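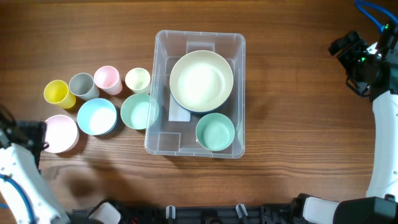 Notes for Thursday, Toltbridge gift shop owners' evening

Opening (take your time, let people find a chair)

Hello everybody, and thank you to Gyu-bin Noh for having me back. I'm Gopinath Subramaniam, and I paint names on growth charts, which is a lovely way to spend your days once you get used to the sawdust!

Spelling

Tell the Owen story. A grandmother ordered a chart for Owen, I painted "Owens," and she hung it up anyway (bless her). Since then every order form from Adstead asks for the name twice, and I read both out loud before I open the paint.

Sizes and prices

Standard chart is 70 inches tall. Pass the sample along the rows, starting on the left. Mention that the Bomby bear design sold 546 last year, more than the trains and the ballerinas put together, and I still can't get his ears even.

Ordering ahead

Holiday names close the first week of December. Say it slowly, then say it again after the coffee. Order forms are by the door, and questions are welcome at any point.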